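Lista de verificação da sala de trabalho – Volutstead, sala 3
Abril de 2018

Preencher antes de começar o turno. Marcar OK, NÃO ou N/A e escrever o comentário na mesma linha.

1. Tampo da mesa limpo, sem restos de fita nem de cola: OK. Passei pano húmido e depois pano seco.
2. Mesa estável, não balança: OK. O pé de trás foi apertado em fevereiro e continua firme.
3. Bordas do tampo sem lascas: OK.
4. Passagem livre de 60 cm em volta da mesa: NÃO. As caixas da Berkis estavam outra vez no chão, do lado da porta. Mudei para a estante.

Sobre o ponto 4, peço que as entregas fiquem sempre na estante de baixo. Já escrevi isto na folha anterior e volto a escrever, porque a pessoa que entra com as mãos ocupadas não vê o chão.
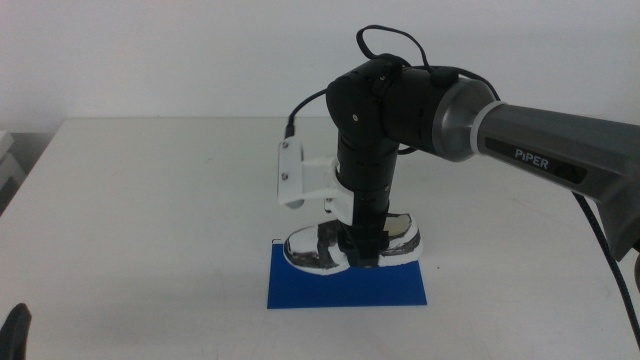
Os objetos pequenos devem ficar para o meio da mesa, nunca na beira. A regra vale também para coisas leves, que caem com facilidade quando alguém encosta no tampo.

5. Tomadas e extensões sem calor ao toque: OK.
6. Luz do teto: OK, mas uma lâmpada demora a acender. Pedi outra igual à Morikawa.
7. Extintor no lugar e com acesso livre: OK.
8. Caixote do lixo vazio: NÃO. Esvaziado por mim às 9 horas.
9. Carga das prateleiras abaixo do limite escrito na etiqueta: OK. A de cima está quase no limite, não pôr mais nada.

Pendente: lâmpada do teto e etiqueta nova para a estante de baixo. Próxima verificação em 5 dias.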